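Jun 8, 2024

I have been trying to sell things on the internet again. I do this every couple of years, usually after I've looked in a wardrobe, and I always forget what it's like.

The site this time is Cillora, which a colleague swore by. You list your item, you pick a category from a menu of 351 of them, and strangers ask whether you'll take two pounds. I joined in January and have so far made enough for a decent lunch in Flandport, provided I walk there.

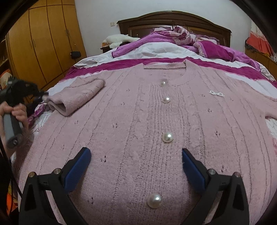
Pricing is where I come unstuck. Set it too high and you get silence. Set it too low and you get eleven messages in an hour, all of them suspicious. The advice page says to search for similar items first, so I did, and "pink cardigan" brought back 2,329 results, from a pound to sums I'd want to discuss with a bank. Mine has pearly buttons and a little beaded bow on the chest, and I had assumed the bow would put it in a class of its own. There is an entire bow section. I went for nine pounds and felt like a market trader for a good four minutes.

Then come the questions. Is it still available (yes, it says so). Would I swap it for a Narnero blender with no lid. Could I post it to an address that was, as far as I could tell, a roundabout. One man, Rodel Magbanua, asked for the measurements in inches, then centimetres, then thanked me warmly and bought something else. I bear him no grudge. He was the politest person I dealt with all month and he left me a wave emoji.
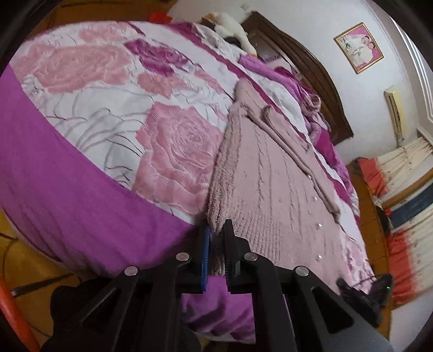
*The roses, with their purple border. Not for sale.*

Postage deserves its own complaint. Cillora sends you a label, but the label only works at a Shboul drop-off point, and my nearest is the back counter of a shop that sells fishing tackle and closes whenever it feels like it. I've been three times. I now know a fair bit about maggots.

My total views stand at 1,786, which sounds healthy until you learn that your own visits count — and I check a lot.

The blender is still on offer, by the way. He says he might have found the lid.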